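Draft code sets speed and gripping limits for shared robot benches

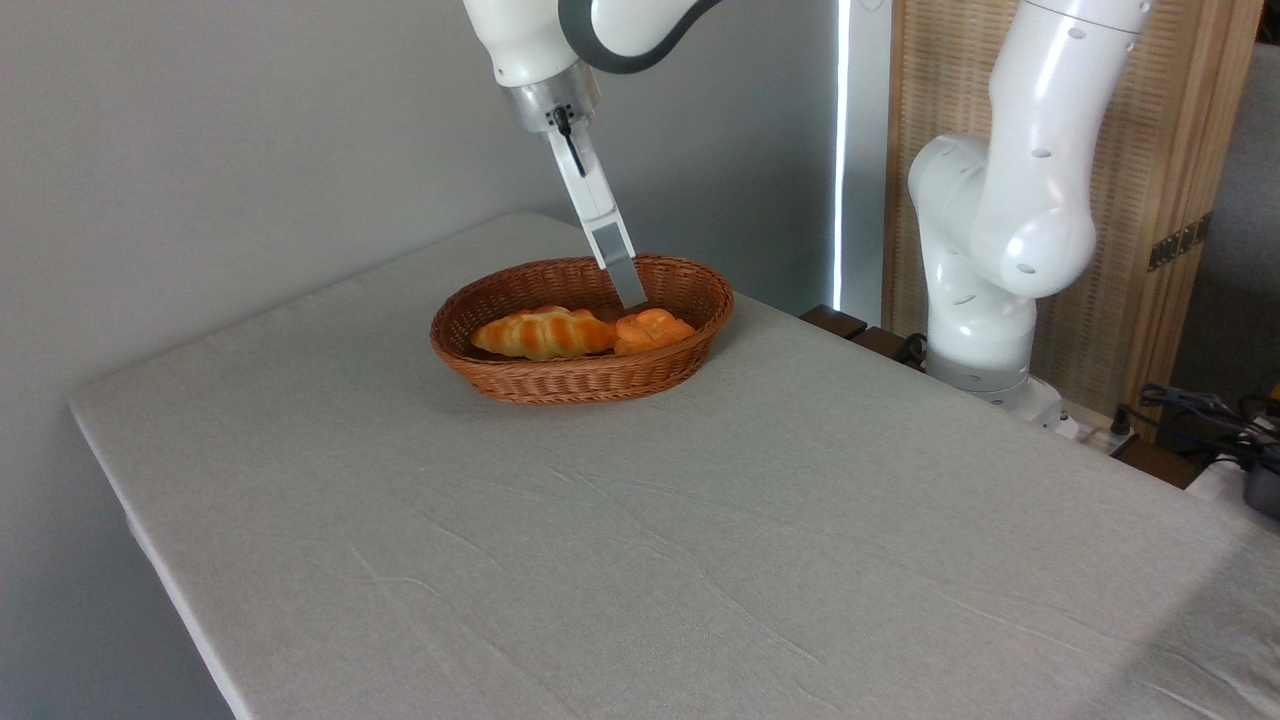

A gripper over a basket holding two bread rolls, with a second arm at the back corner of the table.

A draft code of practice for small robotic arms used on shared benches has been released for comment, with handling of food items and light household goods among the tasks covered. Submissions close at the end of November.

The document was prepared by a working group convened by Detell, which runs test benches for manipulation work, with input from integrators Hasow and Mota. It applies to fixed arms working on a table or counter where a person may reach into the work area between cycles. Mobile platforms and fully fenced cells are outside its scope.

Under the draft, an operator would have to record a risk assessment for each combination of arm, gripper and object set. Changing the fingers on a gripper would count as a new combination. Changing the table covering would not, provided the working height stays the same and the cloth or mat is secured against being dragged by the gripper.

Where two arms share a table, the code requires each to have a defined parking pose outside the other's working volume. An arm that is not assigned to the current task must be held in that pose with motion disabled in the controller. A software pause alone would not meet the requirement.

"Most of the near misses we looked at involved the arm that was meant to be idle," said Golnar Kermani, who chairs the working group. "The operator was watching the one doing the job."

Containers get their own section. For baskets, trays and bowls, the fingertip must slow before it passes below the rim, and the approach path must be checked against the rim at full gripper opening. Grip force is to be set from the softest item in the container, and logged. The draft calls for 48 consecutive cycles without rim contact before a new container type is approved for unattended running. After 2,000 cycles the check is repeated.

Cable routing is also addressed. Cables running along the wrist must be fixed so that no loop can catch on a container at any point in the wrist's travel. Power supplies and spare cable may be kept beside the table but must sit outside the reach of both arms.

Keyvan Hashemi of Hasow said the record-keeping would be manageable for larger sites but could be a burden for labs that change objects several times a day. Hasow has asked for a grouped assessment covering objects of similar size and stiffness. The working group has included this as an option in an annex – it is not yet part of the main text.

Elaheh Sadeghi, who drafted the section on food, said the code does not replace existing hygiene rules. Benches that use replica food for trials would be exempt from the cleaning schedule, though the force and speed limits would still apply.

The draft runs to 10 sections and 8 annexes. A revised version will go to the working group once comments have been reviewed.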